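Progress report: Hepburn district dry goods packaging reduction study
Prepared by Plutico for the Mornano Fund
Submitted 22/01/2025

1. Status

The study is in its second phase. Work on the household survey is complete, data entry is complete, and analysis is under way. The shop audit is behind schedule. Spending remains within the approved budget, with one transfer between lines requested in section 5.

2. Household survey

The survey recorded what packaging enters the home with dry goods and how it leaves. A total of 375 households returned usable diaries. Each diary covered 14 consecutive days. Households logged every empty package by type (rigid plastic, film, carton, paper, metal, mixed) and by disposal route (curbside, store drop-off, trash, kept for reuse).

Diaries with gaps of more than 2 days were excluded. Entries marked "other" were recoded by hand against the written comments. Where a comment did not allow a clear choice, the entry was left as "unclassified" and will be reported as its own category.

Film packaging is the category with the weakest agreement between diaries and bin checks. Households tend to log an outer bag and leave out the inner one. The entry form listed "bag or pouch" as a single item, and the wording did not say whether liners should be counted separately. The form has been revised for the follow-up round in March. 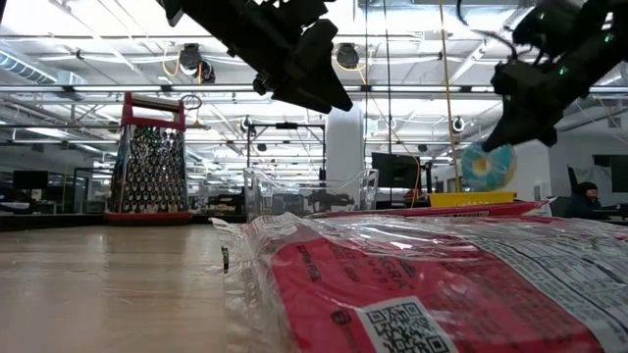 Disposal instructions printed on packages were coded separately from the material. The coding sheet has 3 levels: no instruction, general symbol only, and specific instruction naming a route. Instructions reached only by scanning a code are entered as "no instruction" for the main analysis and flagged in a side column. This follows the definition in the approved protocol. A sensitivity check using the looser definition will be included as an appendix to the final report.

3. Shop audit

The audit covers shelf packaging in grocery stores, discount stores and one refill shop. Visits to the grocery stores are finished. Visits to the discount stores were delayed by a change in store management, which meant that written permission had to be requested again. Permission has now been received and the remaining visits are booked.

Package weights are taken on empty, dry samples using a bench scale. Labels are left on. Samples with residue that cannot be brushed out are rinsed, air dried overnight and weighed the next day. Repeat weighing of a subset showed acceptable agreement for rigid items and cartons. Light film needs a finer scale, and those samples have been set aside until one is available.

4. Data handling

Diary records and audit records are held in Plestar, with separate access for entry staff and analysts. Household addresses are stored apart from the diaries and will be deleted after the follow-up round. A backup was restored in full as a test, and no records were lost.

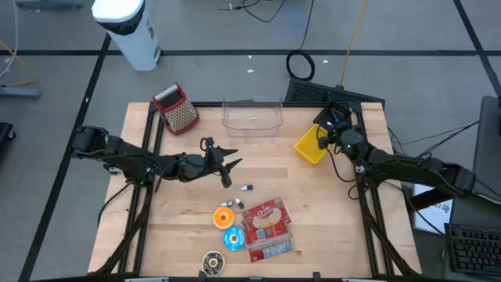 Figure 2. Wooden tabletop with black rails.

5. Budget

Printing and postage came in under the planned amount after part of the sample chose the online diary. Travel is over plan owing to the second set of permission visits. We request approval to move the unspent printing funds to travel and to the purchase of the finer scale. The total grant amount is unchanged.

6. Next period

Complete the discount store visits.
Weigh the film samples held back from the audit.
Run the follow-up diary round with the revised form.
Send draft tables for the household survey to the Fund for comment.

The main open risk is the response rate in the follow-up round. A reminder card and a shorter diary have been prepared. If returns are still too low for the planned comparison by household size, results will be reported for the full sample only.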